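# Workroom Table, oak-grain top

The workroom table is a plain, flat table for folding, sorting, packing and light repair work. Preren has sold it in one form or another for a long time, mostly to laundries, guesthouses and school workshops. The current version has a thicker core under the top and a new foot. Everything else carries over, so older frames still take the new top.

We sell it as a complete table or as a top only. If you already have trestles or a frame from us, order the top only and use your existing screws.

## The top

The top has rounded corners and a sealed edge. It wipes down with a damp cloth and mild soap. Don't use scouring powder or anything with acetone in it. Fumix spray cleaner is fine if you rinse it off afterward.

Heat is the main thing that shortens the life of this surface. A warm iron standing on its heel won't hurt it. A hot iron face down will leave a mark, and the mark can't be sanded out. If you press on the table, use a pressing mat.

The maximum load is 200 pounds, spread over the whole top. Please don't sit or stand on it.

## The frame

The frame comes in four bolted pieces with the wrench included. Put it together upside down on a blanket, finger-tighten every bolt, turn it over with a second person, and then tighten fully. If you tighten as you go, the last leg usually won't line up.

Each foot screws in and out to level the table on an uneven floor. Hard plastic feet are standard. Felt feet can be ordered at no extra charge – put a note on the order, as there is no box for it on the form.
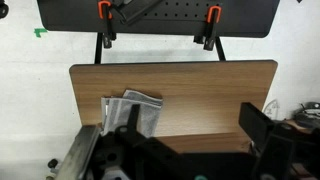
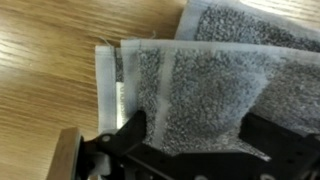
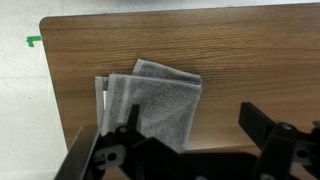

*Clamps on a black pegboard (first picture); gray terry towels on wood tabletops (second and third).*

## Ordering and delivery

Tables ship flat from our warehouse in Braltorport. Orders of up to 3 tables go by regular carrier and come in two cartons per table. The cartons sometimes arrive a day apart, so please wait until you have both before reporting a missing part. Larger orders go on a pallet, and someone has to be there to sign.

Tops that arrive with a damaged corner are replaced free within 3 weeks of delivery. Keep the carton until you've checked all four corners, and send us a photo of the damage along with the label on the box.

Stock of the complete table is back to normal after the April shortage. The top only is still running behind, and orders placed now will ship in the sequence we received them.

## Which version do I have?

Look at the underside near the short edge. Current tops have a stamped number starting with 300. Older tops have a paper label from Bhatia, who made them for us until the changeover. Both use the same hole pattern. The older foot has a thinner thread and isn't interchangeable with the new one, so check before you order spares.

## Spare parts

- Bolt set with wrench
- Foot, plastic or felt (sold in sets of four)
- Cross rail
- Edge repair stick, oak color

The repair stick covers small chips along the edge. It won't hold on a spot that gets rubbed all day – for that, turn the top end for end so the worn side faces away from you.

Questions about parts or large orders go to Ohemaa Asante in the sales office. Include the version of your table and your order number if you still have it.

Page updated May 2023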